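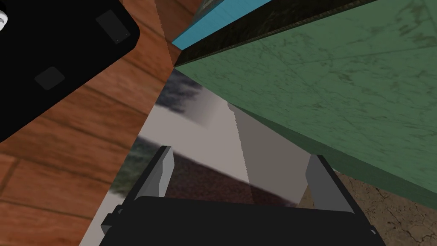

Wrist view, Pavberg sim. Credit: Ilze Lill

Gripper stays open in simulation, then the real one pushed itself into the table. What should I fix first?

Ilze Lill
January 22, 2023

Hi everybody, long-time reader, first real post, and of course it's a long one.

I've been teaching a small arm with a two-finger Handis gripper to pick things up. All the training happens in Pavberg with the surface textures shuffled every episode, so you get green marble next to wood planks next to cracked dirt and it all looks a bit like a bad dream. I'm fine with that part. The wrist view is what the policy sees, and the idea is that it stops caring what the table looks like.

What I'm not fine with is the fingers. In some episodes they go out into a V and stay there. The policy sends "close", my log says "close", and in the view they're still spread with nothing between them. The episode runs to step 200 and resets, and the next one might be totally normal! I can't find a pattern. I get it with bright textures, dark textures, arm high, arm low.

There's also a see-through gray panel that hangs down from the green slab toward the gap between the fingers, with a stair-step left edge. I didn't put it in the world file, at least not on purpose. I don't know if it matters or if it's only a drawing thing.

Now the scary bit. I let the policy run on the real arm last night (slow mode, my hand on the stop button, nothing on the table I'd miss). It came down over the block, opened wide, and just kept going down. I watched it press into the table, I heard the bracket creak, and I hit stop. The controller was showing fault 801, which in my manual just says "position tolerance" and nothing else useful. The left finger now has a bit of play in it that I'm pretty sure wasn't there before.

I had the force limit at 50 percent, and I thought that was low. Things I've tried so far: reinstalling Pavberg, loading the gripper model again from the download, and turning off the texture shuffle. With the shuffle off the fingers still stick, so I'm leaning away from textures, but I'd love to hear from someone who has been through this. Is it a model problem, a policy problem, or both? And can I use the real gripper again or is it toast?

Thanks, and sorry for the wall of text.

mudlark_tess

Oh no, the creak! I know that sound and I'm sorry.

Please keep the real arm off for now. Whatever is going on in the sim can wait, and a finger with play in it needs looking at before anything moves again. Power down, pull the plug, and wiggle each finger by hand. On my Handis the looseness came from the two little screws where the finger meets the bracket, and tightening them was all it needed. If it still rocks after that, take the finger off and look for a crack in the bracket right by the screw hole. If you find one, replace the bracket. Don't glue it, I did that and it let go in the middle of a job and I spent an evening looking for the piece under a freezer.

On the force limit, check what it's a limit on. In my setup the number in the gripper menu only covers how hard the fingers squeeze. It does nothing about how hard the arm pushes the whole gripper down. That's a separate setting on the arm side and mine came from the shop wide open. So your 50 percent may have been doing its job perfectly while the arm leaned on the table with everything it had.

I'd also put a floor in the arm controller itself, a height it won't go under no matter what the policy asks for. Put it a little above the tabletop, and measure with the gripper fully open, then again closed, because on some of these the tips sit lower in one position than the other. Use whichever one is lower. Then test it with the policy out of the loop: jog down by hand, slowly, and make sure the arm stops where you told it to. I keep a folded towel on the table while I do that.

Fault 801 on mine means the arm was told to be somewhere and couldn't get there, so that fits with it being jammed against the table. It comes up late, though. It's telling you about the trouble after you've got it, so please don't count on it as a safety stop.

I don't use Pavberg so I can't help with the fingers or the gray thing.

Oskar at Cedanen

+1 to the floor height, do that even if you do nothing else from this page.

For the sim side, I had stuck fingers with a different gripper and it was the joint limits. Two of the numbers were swapped in the file for one finger, so "close" was asking for a position outside the range and it got thrown away without a word. My log said close too! The log was only what I had asked for. Turn on the measured joint positions and print them next to the command, and run it until you catch a bad one. If the command changes and the measured number doesn't, you know you're looking at the model or the controller and can leave the policy alone for now.

What I can't explain with that is why yours comes and goes. Mine was broken every single time. Maybe the reset? If the starting finger position is random, some starts could land right at the limit and stick there. Try three starts with the fingers in the exact same half-closed pose and see if it ever happens.

The gray panel, no idea. I'd look through the list of objects for anything with transparency set and hide them one at a time until it goes. If it has a collision shape as well as a look, the fingers could be catching on it, and that would come and go with the arm position. I wouldn't bet on it, but it's a quick check.

And I'd retrain after you find it. If a chunk of your episodes had fingers that wouldn't move, the policy may have learned that closing doesn't do much, and going lower is all it has left to try.

mudlark_tess

Forgot to say, if the bracket is cracked, the ones from Mabaso fit mine but I had to file the edge a bit. Check the hole spacing before you order.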